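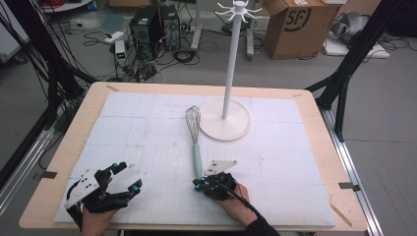
Last changed: October, 11:40 pm

Home | Diary | Older | Newer | Lists | About

Third go at the meringue. Flat again. Tasted fine, looked like a dropped hat. Ate 2 spoonfuls standing up and put the rest in the freezer, no idea what for.

Rain all morning. Bus late so walked to Mellance for eggs and cream, they had no cream. Eggs up again. Came back along the canal, wet to the knees, shoes on the radiator now and the whole flat smells of them.

Still going back and forth on the recipe. The old card says beat by hand, 18 minutes. Eighteen! Arm gone at eight. Sugar a spoon at a time and wait in between, I never wait. Next time I'll wait. Also wipe the bowl with lemon first, keep forgeting that.

Rang the landlord's office about the window. Erraji, the new ones, took over in the summer. On hold through the same song four times. Then a very polite man who said there's a ticket, it's number 151, and that tickets are done in order. Asked what number they're on. He didn't know. So the towel stays on the sill.

Finished the library book on the bus home last night, forgot to say. Good until the sister comes back, then it all goes soft. Wanted more of the lighthouse part. Have to return it before they fine me again.

Lunch was toast. Dinner was toast, with the leftover yolks scrambled on top, very yellow. Too much pepper. Six yolks is too many for one person and I did know that.

Galine at the weekend maybe, if the trains are running. Want to see the sea once before it gets properly cold. Need: warm socks, the good thermos, find out where the thermos is. Think it's in the box from the old place, under the Christmas stuff. Not looking tonight.

Bad mood from four till six, no reason. Then did the dishes with the radio on and it went off somewhere. Should do dishes sooner.

Tomorow: cream, library, stamps, call back re window. Try a half batch, three whites only, and go slow with the sugar. Oven lower too.

Bed. Shoes still wet.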